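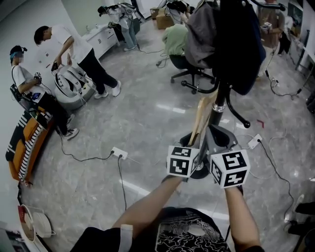 Corinne Baskin

Speaker notes, "Where the coats go"
Trivmont facilities day, Room 201, 15 Jul 2020
12 minutes plus questions

Slide 1. Leave it up while people sit down.

Start with the chair. There is a coat rack with clothes on it, and behind it an office chair with something pale green over the back. Ask who has a chair like that at their site. Wait for hands.

My talk is on coat storage in small shared rooms. It is a dull subject and it generates a lot of email. At Brandevness we looked after 1,530 desks when I started, and coats came up at every walk-through I did.

Slide 2. What a rack needs

The black rack on slide 1 is a common type: a pole, a round base on the floor, curved hooks. Say that I like these. They go where you need them and nobody has to drill.

The base is what to look at when you buy. Lift the rack by the pole in the shop. If it comes up easily with one hand, it will lean once it has winter coats on one side. Ours at Brandevness leaned. We turned half the coats around to the other side and it stood fine until lunch, when people went out and came back and hung them wherever.

Hard floors: check that the base sits flat. Tile joints can make it rock. Felt pads fix most of this. Put them on before the rack goes into use, then check them again in April when the heavy coats go home.

Slide 3. Hooks and hangers

Hooks with rounded tips are easier on collars. Thin hooks leave a point in the back of a knit.

Hangers on a hook rack: there's a light wooden one on slide 1, and I used to throw these out. I've changed my mind. A jacket on a hanger takes more width, but the shoulders keep their shape and people find their own things faster. Put dark coats on hangers if you can. Two black jackets on the same hook look like one jacket, and somebody goes home in the wrong one.

Tell the scarf story here if time allows. Skip it if we started late.

Do not stack more than two garments to a hook. When the top of the pole disappears behind coats, people stop looking for a free hook and use a chair.

Slide 4. Position

Near the door, but clear of the swing. Leave room for a person to stand in front and get an arm into a sleeve. I use 100 centimeters and have never been asked to make it less.

Keep racks away from sinks and faucets. Wet sleeves, splashed hems.

Also keep them out of the route to the cabinets. If someone has to walk around a rack to open a drawer, they will move the rack, and you will find it somewhere else next time.

Slide 5. The Rolland room

Small room, one rack, coats on every chair. We bought a second rack and it didn't help much. Then we moved the first one from the far corner to the door and most of the chairs cleared. The second rack went to the Tastex kitchen, where it now holds aprons.

Pass around the photocopied floor plan. Get it back at the end, I only have the one set.

Slide 6. Upkeep

Tighten the collar on the pole every few months. Wipe the base when the floor is mopped. Anything left hanging over a month gets a tag with the date, then goes to the front desk.

Questions. Expect one on lockers. We priced them and they did not fit the room. Expect one on umbrellas too: separate stand, with a tray.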